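About Urnwood

Storage bins, tubs and baskets for homes that get used 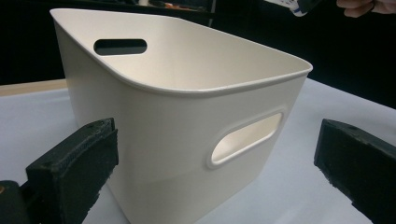
An off-white storage bin with oval handle cutouts and a rolled rim.

Urnwood is a small shop and hire service for storage. We sell bins, lend bins, and spend a great deal of our week talking about bins, and we still love it! If your hall is full of boots, or the spare room has become the place where everything goes, we would like to hear from you.

We began with a market stall and a van load of plain tubs. People stopped to ask which size would hold a winter duvet, or whether a lid was worth the extra, and those chats were the best part of the day. After two summers we took the lease on our unit at Killedmont, between the tile shop and the bike repair place, and we have been there ever since. The kettle is by the door. Do say hello.

What we like in a bin

We like a wide opening, so you can see what you've got without tipping it all out on the carpet. We like curved corners (so much easier to wipe than tight ones, especially after a bag of potting compost). Handles matter more than people think, and the ones cut into the wall are our favourites for anything that gets carried up and down stairs. A rim you can get your fingers round is a pleasure too.

Pale colours are what we sell most of. They make a dark cupboard feel brighter and you can spot the odd sock at the bottom. We do keep darker ones for sheds and garages, where mud is part of life.

Before a new bin goes on our shelves, it goes home with one of us for a month. It gets toys, towels, dog blankets, potatoes, whatever that house has going. Quite a few don't make it to the shop. One range split at the handle on the second day, full of library books, and we sent the lot back.

The Sistumia shelves

Half of our unit is given over to Sistumia, our lending scheme. You borrow bins for a house move, a clear-out or a school fair, and bring them back when you're done. It started with 6 tubs and a notebook. Now there are 200, and the notebook has been replaced by a slightly bigger notebook.

Borrowing is free for schools, nurseries and community groups within the town. Everyone else pays a small weekly charge, listed on our Prices page. Please give bins a rinse and a dry before they come back, and stack them by size if you can.

Tidying mornings

Once a month we push the tables together and hold a tidying morning. Bring one drawer, one box or one bag of muddle from home and sort it in good company. We have had fishing tackle, wool, birthday candles, and a whole suitcase of phone chargers. There's tea, and usually cake, and a swap table for things you no longer want. The next one is on 18th May, and in June we'll be doing garden sheds, so expect flowerpots.

The Maruyama room

Upstairs is the Maruyama room, where we set out shelves and cupboards the way they are in ordinary houses, awkward gaps and all. You can try a bin under a bed or at the bottom of a wardrobe before you buy it. Bring your measurements, and bring the depth as well as the width! We have tape measures to lend if you'd like to pop home and check.

Finding us

We are at Unit 139, Killedmont Yard, with parking at the back and a ramp at the side door. Large orders can be collected from the loading bay. If you want to ask about a size or a colour, use the form on our Contact page and one of us will go and look on the shelf for you.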